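Learning to Love the Slow Lane: A Long Drive in a Small Wagon

By the time I pulled off the highway outside Denby, I had stopped thinking about the car. I mean that as high praise. The Casetti wagon had carried me, two duffel bags and a cooler across 300 miles of patched concrete, and my back felt as good as it had at breakfast.

I'd picked it up used in May, after a winter of telling friends I was going to buy something taller. Everyone I know drives something taller. Then I sat in this low, slightly faded wagon with its big windows and its skinny pillars, and I could see all four corners of the hood. I bought it that afternoon!

Small wagons have become rare on dealer lots, and that's a shame, because they're a joy to live with. The floor is low enough that loading a bicycle takes one arm. The roof is low enough that you can strap down a kayak while standing on the ground. And with the rear seat folded you get a flat space long enough to nap in, which I have done at rest stops more often than I'd like to admit.

The engine is modest. It needs a downshift on long grades and it makes a busy, cheerful noise when you ask for more, but the five-speed gearbox is a treat, with a short throw and a clutch so light I forgot about it in traffic. On the back roads past Denby I hardly went over fifty and had a better time than I've had in cars with double the power. The steering talks to you. You feel the crown of the road, the gravel near the shoulder, the moment the front tires start to work.
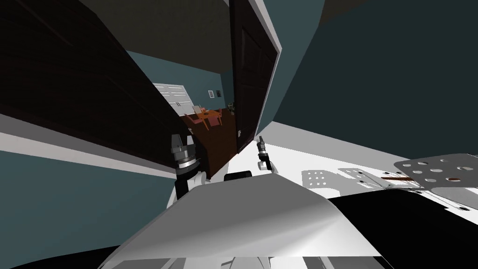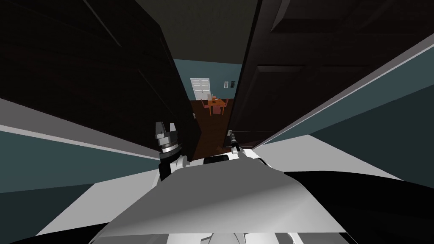
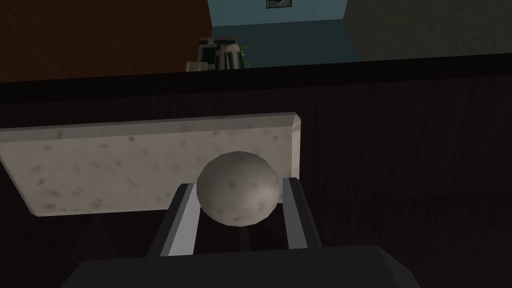
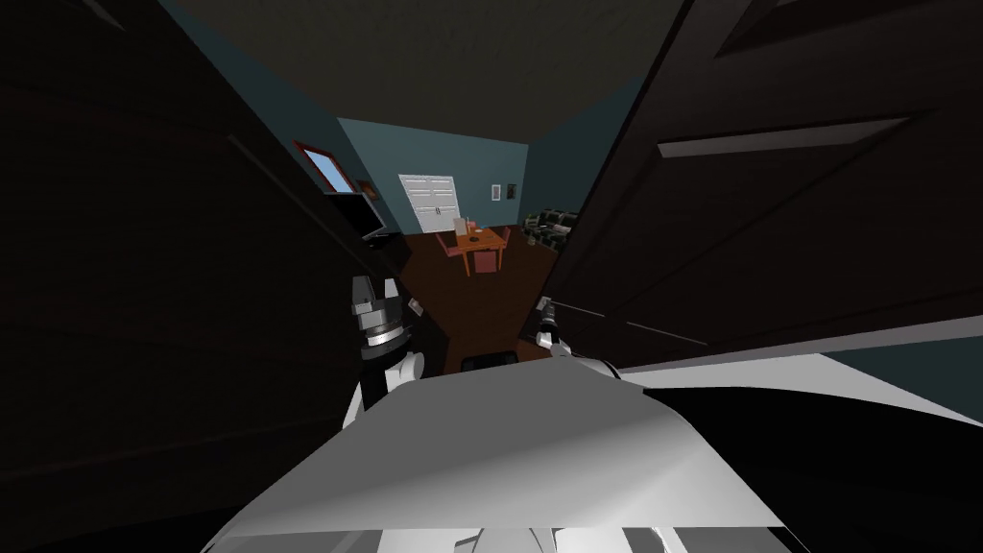
Simulated views: the dark doors appear in the first, second and fourth, the speckled ball in the third.

Wind noise was my one real complaint. Above sixty-five a whistle came from the rear hatch, and it took me a while to track it down to a hardened seal. I replaced it with a Closuro strip, cut to length on the kitchen table, and the whistle dropped to a murmur. The job took an evening and most of a pot of coffee. If you're shopping for an older wagon, run your thumb along that seal before you make an offer - it should spring back.

Check the rear wheel arches too, and lift the cargo floor to look for water around the spare. Mine was dry, though the jack was missing and somebody had left 3 mismatched lug nuts in the well.

Fuel stops turned into a small pleasure of their own. At one of them a man in a delivery van told me he'd learned to drive in a wagon like mine in Cabanatuan, with six cousins in the back, and he walked around it twice before he went in to pay. Tall cars never got me conversations like that.

I took the long way home, along the river, with the windows down and the radio off. The trip meter read 874 when I turned into the driveway, and the tank still had a quarter left from the last fill. Next on the list are new rear shocks and a proper set of floor mats, and after that I want to see how it handles the mountain road in the fall - with the kayak on the roof, if the straps hold up.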